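Dastetti pocket tape measure, yellow and black
Reviewed by Kalliopi Janevski, 7/16/19

I go through tape measures the way other people go through umbrellas. They get lent out, they get dropped behind the radiator, one went out with the recycling in December and I still think about it. So when the last one disappeared I ordered the Dastetti from Indomik, mostly because it was bright yellow and I figured I'd have a fighting chance of finding it again.

And I do find it! It lives on the table with everything else I'm too lazy to put away, and even on a bad day it jumps right out. The black trim is nice to hold and the thing has a good solid feel without dragging your pocket down. I'm not building houses over here, I hang shelves and measure for curtains and check if a couch will go through the door (it didn't, different story), and for that it's plenty.
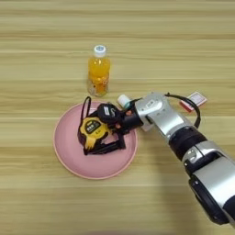 The strap is my favorite part and I didn't even think about it when I ordered. I loop it over my wrist when I'm up on the step stool and then I've got both hands for the pencil and the level. My old Clemari had a belt clip that chewed up the pocket on two pairs of jeans, so I'm not going back to clips. The strap does flop around when you set the tape down, and I've caught it on a drawer handle more than once, but it's easy enough to tuck under.

Now the tape itself. The markings are easy to read in decent light. The lock holds fine for short stretches. I measured my hallway, which I know is 52 inches across, and got 52 inches, so that's good enough for me. Past six feet or so the blade starts to sag and you want a second person on the other end. Brodie Henare, my neighbor, has the big Henriques tape and his will stand straight out across the whole room while he grins at you. His also weighs as much as a brick and won't fit in a kitchen drawer, so we've agreed to disagree.

The return is quick. Too quick, if you ask my thumb! Ease it back in with your other hand the first few times until you get used to it.

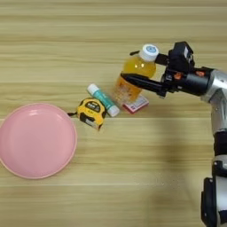 The Dastetti on my table, with a glue stick and the orange drink for company.

My other gripe is the packaging. It came sealed in that hard plastic you need a second tool to get into, and the instructions were printed so small that I gave up after the first line. It's a tape measure, I managed.

I paid 20 dollars, and I've seen cheaper ones at the checkout that probably do the same job for a month or two. Mine has had three months of being dropped on the kitchen floor and everything still works, with one scuff on the yellow that I can live with. I'd buy it again for around the house. If you're framing a garage, go borrow Brodie's.

My rating: 4 out of 5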